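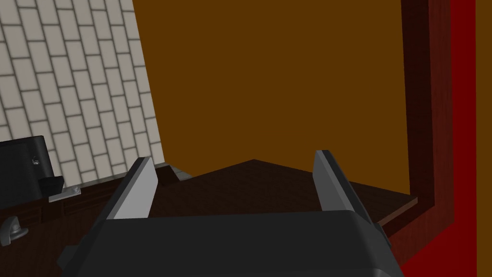
Sticking doors: what to try before you plane anything

I have read a great many articles about doors that stick, and most of them want you to buy something. A spray, a wax pen, a set of "precision" shims in a tin. I bought the Dodberg wax pen in good faith and it did for my bedroom door about what a candle stub would have done. So take the following as one doubtful homeowner's order of work. It covers ordinary hinged inside doors. If yours slides or folds, I can't help you.

Find out where it rubs

The usual advice is to rub chalk down the edge of the door, close it, and look for the mark it leaves on the jamb. I've tried it and mostly got chalk on my sleeve. A strip of thin paper works better. Close the door on it near the top, pull, then move down a few inches and pull again. Where the paper drags or tears, the gap is too tight. Do the whole latch side, then the top.

Write down what you find. You will think you'll remember, and after an hour of fiddling with hinges you won't.
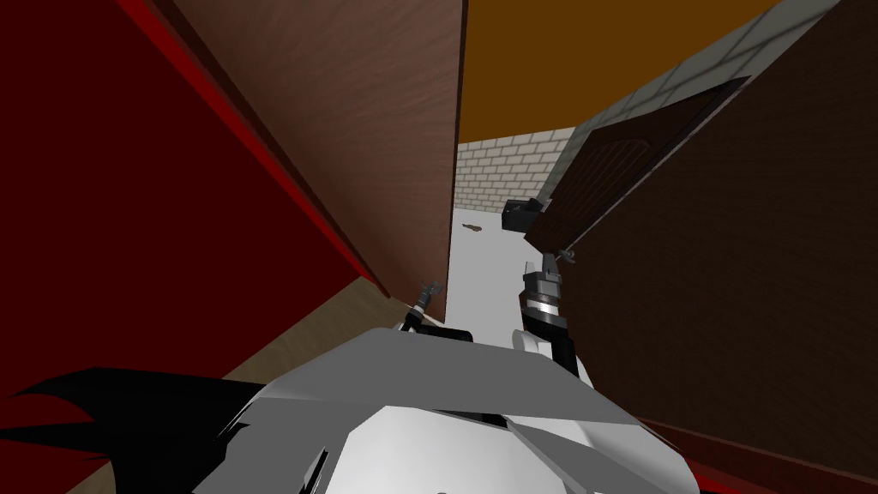

Tighten the hinges first

A door that rubs near the top on the latch side is very often a door that is sagging. Open it halfway, take hold of the handle and lift. If you feel any play, look at the top hinge. Use a hand screwdriver. I know people who swear by the drill for this, and I have also seen what their screw heads look like.

If a screw just spins, the hole is stripped. You have two choices:

1. Take the screw out, pack the hole with wooden toothpicks and wood glue, let it dry overnight, snap them off flush and drive the screw back in.
2. Swap one of the jamb-side screws for a three-inch screw that reaches the framing behind. Pick the screw hole nearest the door stop and go in slowly, checking the gap every couple of turns. It can pull the jamb over too far.

Norbert Szűcs, who rehung every door in my sister's place, only trusts the second. I've had toothpicks hold for years, so I'm not convinced the long screw is always needed, but on a heavy door I'd go along with him.

Wait for the weather

This is the step everyone skips. Wood swells when the air is damp. A door that sticks in a muggy July may swing freely by September, and if you planed it in July you'll have a nice draft all winter. Run a fan or a dehumidifier near it for a few days and test with the paper again. Make a pencil mark on the top edge to show which day you tested.

Have a look at the finish too, especially along the top and bottom. Plenty of doors go up with those edges left bare,
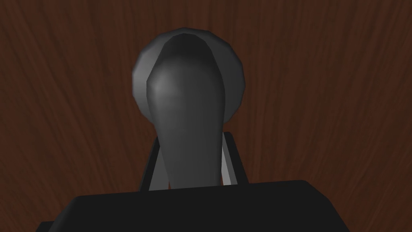 and bare wood takes in moisture much faster than the parts with varnish or paint on them. Sealing the edges on a dry day costs you one small can and does more than any spray I've come across. Take the door down to do the bottom. You can't do it properly with a brush poked underneath, whatever the video says.

Check the latch

Sometimes the door closes fine and simply won't click. People call that sticking as well, but it's a different fault. Put lipstick or a bit of crayon on the latch, close the door, open it, and see where the smudge lands on the strike plate. If it's off by a hair, file the opening in the plate. If it's off by more than that, move the plate and fill the old screw holes before you drill new ones. Go back to the hinges before you do either - a sagging door carries its latch down with it.
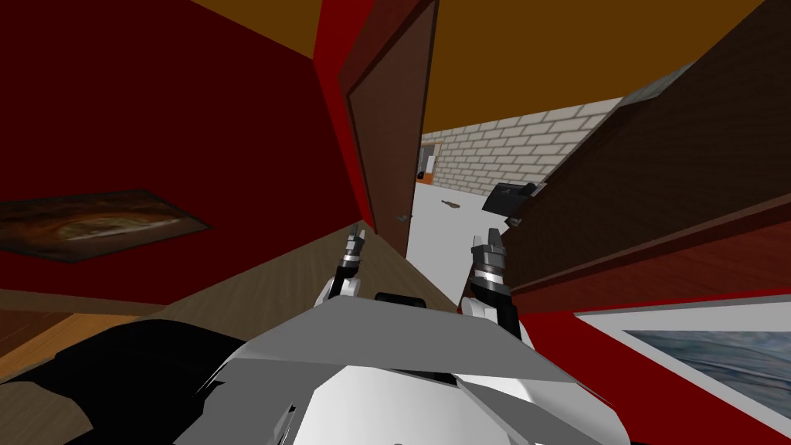
Looking out through the doorway to the hall, past dark red walls

If you really must plane

Only after all of that. Mark the tight stretch in pencil while the door is hanging, then take it down and set it on its edge with something soft under it. Sand first, with a block and coarse paper. If you do need the plane, take thin shavings and work with the grain. On the top edge, work in from both corners toward the middle or you'll split the end off the stile. Hang the door, test it, take it down again. It's dull work, and I don't believe anyone who says they got it in one pass.

Seal whatever you've cut the same day.

Related
How to quiet a squeaky hinge without making a mess
Do door sweeps save you any money?
Filling old screw holes: four fillers compared
Painting a hallway in a dark color
Wax pens, sprays and other things in my junk drawer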